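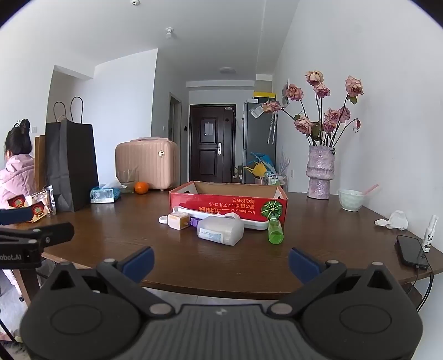 About us

Welcome, and thank you for stopping by. Staltton is a small company with a big table. We sort, pack and send on the odds and ends that pile up in people's homes and luggage, and if you have ever come back from a long trip and left a suitcase standing by the door for a month, then you already understand most of what we do.

How we began

Onyekachi Bassey and Chidubem Lawal shared an apartment in Iyamu when they were both starting out, and the apartment had one good piece of furniture in it, a long brown wooden table left behind by the people before them. Everything landed there. Groceries, mail, chargers, toys bought for nieces and nephews, snacks carried home from other countries and meant for somebody at the office. Every April they would clear it off together, which took the better part of a weekend and a great deal of tea, and one year a neighbor looked in at the door and asked whether they would come and do hers next. They went upstairs and did hers. She told her sister, and her sister told the rest of the building, and by summer the two of them were spending most of their Saturdays at other people's tables.

The first paid job was for a family moving from Iyamu to Laso, with 4 rooms of belongings and no idea what to do with any of the small stuff. The big things had already gone on the truck. What was left was the sort of thing every home has, the lids without jars and the adapters for countries you visited once, and the family simply couldn't face it. Chidubem still has the thank-you card, and she will show it to you if you come by (she will show it to you twice if you stay for lunch).

How we work

We have never found a better way than the one we started with. We put an open box in the middle of a table and we take things one at a time. If it belongs in the box, it goes in the box. If it has a partner somewhere, a cap for a bottle or a lid for a tin, it stays out on the table until the partner turns up. 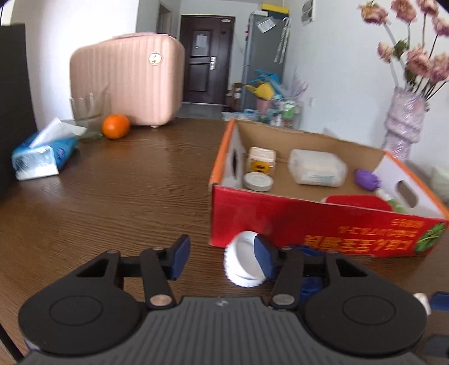
We are very fond of a used carton. Fruit boxes are the best of all, sturdy and wide and with holes at the ends for your hands, and we have been known to carry them home from the market under both arms. Turn one whichever way you like, the printing upside down if need be, and it will hold a surprising amount. Small packages go in first, then tins, then anything in a bag, and toys can go wherever they fit. We keep tissues within reach for dusty items, and fruit for whoever is doing the work, as we do believe that people sort better when they've had something to eat.

You are welcome to sit with us while we do it, and most of our customers do. There are chairs and there is usually conversation. We won't throw away a single thing without asking, and we won't hurry you over the things that matter to you, even when they look to us like a bit of plastic. Some of our nicest afternoons have been spent hearing where a little tin came from.

The people

Onyekachi looks after bookings and will most likely be the one who answers when you call. Chidubem plans the bigger jobs and trains everyone who joins us. Ismael Brito came to us from a furniture store and knows more about tape than seems possible. Lawal Lawal, who is Chidubem's cousin and has heard every remark there is to make about his name, drives the van and takes finished boxes wherever they need to go. Suleiman Nwachukwu keeps our lists in order, so that when you phone us in a panic about a plug adapter he can tell you which box it's in.

That makes five of us at present, and we'd like to stay a size where we can all still eat together.

Where we are now

We moved into our second location in Laso a while back, and between the 2 we have now packed 2576 boxes, a number Suleiman will happily confirm from his lists. We also run Zimura, our evening class for people who would like to learn to do this for themselves. It meets for nearly 7 weeks each spring, you bring your own box of muddle from home, and the tea is on us. Quite a few people have come back a second year with a different box!

Come and see us

If you would like a visit at home, please call or write and tell us a little about what you have. A rough idea is plenty, and we don't need a list. If you would prefer to bring things to us, bags and suitcases are fine just as they are, and there is no need to tidy up first. We'll clear a space on the table for you.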